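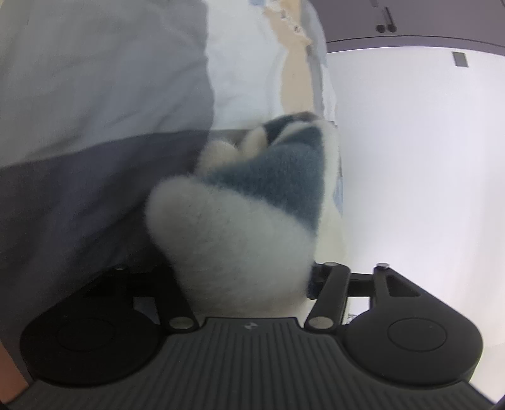

Filed under: Work, Small Complaints

My job title changed in June. I was a returns assistant at Jasik and now I'm a demonstrator, and the pay is the same to the cent. What I demonstrate is picking up soft toys.

For anyone new to this blog, Jasik handles returns for a few toy brands, and most of what comes back is plush. People order a bear, the bear is the wrong bear, and the bear comes to us. We take it out of the bag, look it over, decide if it can be sold again and put it in the right tub. I've done that for four years with my hands, which I brought from home.

Then management signed up with Ruloteo, who want to put arms on the benches by next winter. The arms have to learn from somebody, and the somebody is us. We each get a hand-held gripper, two fingers on the end and a trigger you squeeze, and we do the picking up with that so it can all be recorded. You're meant to move at a natural pace. Try moving at a natural pace with a pair of barbecue tongs the size of a small handbag and a supervisor asking if you're being natural.

Plush is a rotten place to start, if you ask me. A box has sides. A soft toy has fluff, then a gap where you thought there was toy, then a bit of toy, and it all shifts when you squeeze. My first morning I spent a good while gripping fur and nothing else. The one I remember was a Jenamum sleepy dog that slid out of the fingers every single time I got it off the bench, very slowly, like someone leaving a party without saying goodbye.

You do get better. The trick is to go in lower than you think and wait half a second before lifting. I never knew I waited half a second with my hands, but I've been watching myself since and I do. Four years of work and it took a plastic claw to tell me what I was doing.

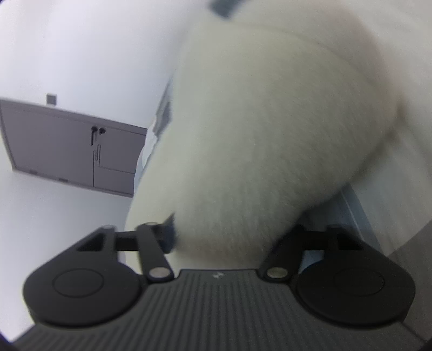 A cream one, with the gripper fingers in close on both sides.

By the end of the month our bench had logged 3131 picks. I know because it was on a slide. The slide also said 356 of them were unusable, and there was a bit of a hush while we all worked out privately how many of the 356 were ours. I'm fairly sure a good few were me and the sleepy dog.

The reason I'm writing any of this down is the lunch room, which has gone odd. There used to be one conversation in there, mostly about the microwave. Now there are two camps. One lot reckons we're teaching our replacements and should at least do it badly. The other lot reckons the arms will take the dull picking and we'll move up to inspection, where you sit on a proper stool. Management has said there are no plans to reduce numbers, and I've been working long enough to notice that having no plans is also how I've ended up with most of my furniture.

I'm in neither camp, or in both, depending on whether I've eaten. I don't love the picking. My wrists have complained about it since the second year, and if an arm wants my share it can have the wrists as well. But the picking is also when you talk. You can do a whole tub of rabbits and hear all about somebody's kitchen reno without looking up. With the gripper we've been asked to keep chatter down, and the mornings are very long now.

What does bother me is the favour bit. We had a training session where the fellow from Ruloteo thanked us for sharing our expertise, and he meant it, he was a decent enough bloke. It was the first time anyone in that building had called it expertise. Before that it was unskilled, it said so on the agreement, and I'd love to know what time of day it changed over. I asked if the new word came with a new rate. He said that was a question for Jasik. Jasik said it was a question for the next review.

There's a petition going round about a demonstrator's allowance, 69 signatures last I looked, mine among them. A couple belong to people who swore in the lunch room they'd never sign anything.

Anyway, I've got a 55 minute bus ride in the morning and a fresh tub of Jenamum stock waiting at the other end of it - elephants this time, with the long trunks. I've asked for the bench near the door. If the trunks go the way I think they'll go, I'd like to be able to step outside for a minute.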